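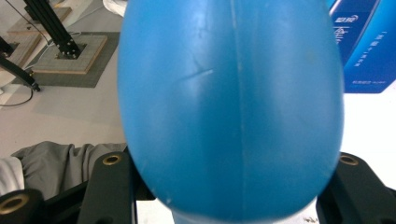

Jondside Ridge Notes

Welcome, and thank you for stopping by! This is a small collection of text files covering the Jondside hills, the long, low ridge that runs north from Kustthorpe and drops away to the Given valley on its far side. It began as a folder of walking notes and grew, as these things do, into something a bit more orderly.

What you get

There are 14 files, one for each named summit or saddle, plus a short one on the streams. Every file gives the local name, any older spellings we came across, the kind of rock underfoot, and a few lines on how to get up there. Heights are in feet, taken from the printed sheets - we did no surveying of our own, so please don't lean on them for anything serious.

Names and spellings

Kinnear Saddle has 4 spellings in the old sheets, and we kept them all. Where two names seem to belong to the same hill, the one used in Kustthorpe comes first and the other follows it in brackets.

Known gaps

The eastern slopes are thin. The track above the Given washed out in April and we haven't been back up, so six of the entries still describe the old route. The streams file also leaves out anything that only runs after rain, which around here is a good many of them.

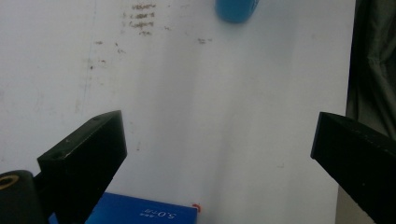
One reader in Kinnear wrote to say that the north saddle drains west into the Given, and that our streams file had it going east. Her family always called that stream the Little Given, she added, and she would love to see the name written down somewhere. Both changes are in version 2.

Using the notes

Copy them, print them, fix them, pass them along to a friend who likes hills. A mention of the Jondside notes is plenty of thanks. If you send a correction, please tell us which sheet or which walk it comes from.

Last updated Sunday, December 28, 2025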